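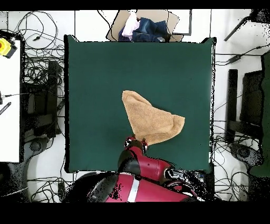 Earnest money release after a failed inspection, escrow holding 2000

Posted in: Buying and Selling

zamar_duplex
Seller of a 70-year-old house here. Buyer terminated inside the inspection period, in writing, four hours before the deadline. The title company (Gorance) has a 2000 deposit and won't move without both signatures. My agent says I should refuse to sign until the buyer explains which defect made them walk. The contract has no repair clause attached. Is there any benefit to holding out?

lot127
None that I can see. If the inspection period gives a right to terminate for any reason, the reason doesn't matter. Read the paragraph again and look for the words "sole discretion."

zamar_duplex
"Buyer may terminate for any reason or no reason by written notice to seller before expiration." No mention of discretion.

lot127
Same effect. Sign the release.

T_Liew
I would slow down. Check how notice has to be delivered. I had one on Ernen Street where the buyer's agent texted the termination and the contract required email or hand delivery. The email arrived the next morning, after the deadline. We kept the deposit and the buyer's attorney didn't argue.

lot127
One case where the other side didn't argue proves little. A lot of judges would look at whether the seller had the notice in hand.

T_Liew
Some would. The notice paragraph in our form said "effective only when," which is strict language. OP should quote theirs.
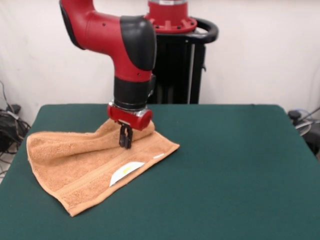 zamar_duplex
Notice paragraph: "Notices must be in writing and are effective when hand-delivered or sent by email to the addresses below." It came by email from the buyer's agent to mine. My own address is on the form too, and I was not copied.

T_Liew
Is your agent's address listed as an address for notices, or only in the broker information at the end? Different sections on most forms.

zamar_duplex
Listed directly under mine, with "copy to" in front of it.

T_Liew
Then there is an argument that the copy went out and the notice itself didn't. Thin, but it exists.

nair_closings
Former escrow officer. Thin is right. Over that amount of money you would spend more on a lawyer than you could recover. Also check for a wrongful refusal clause. Many forms make the party who refuses to release liable for damages plus the other side's fees. And until the release is signed, your next buyer's title company may ask for proof that the first contract is dead.

lot127
That last part is the real cost. Is the house back on the market?

zamar_duplex
Not yet. Agent wanted this settled first. There is an option fee of 100 as well, paid to me directly.

nair_closings
The option fee is normally yours regardless. Leave it off the release or state that the seller retains it.

T_Liew
Agreed on the fee. I still think the delivery point is worth one email to a lawyer before signing.

zamar_duplex
Found the refusal clause, page 8. Fees and damages both. I'm signing this afternoon and adding a line for the option fee. Does Gorance need the original or will they take a scan?

nair_closings
Scan is fine at most offices. Call the escrow officer and ask, they sometimes want their own form.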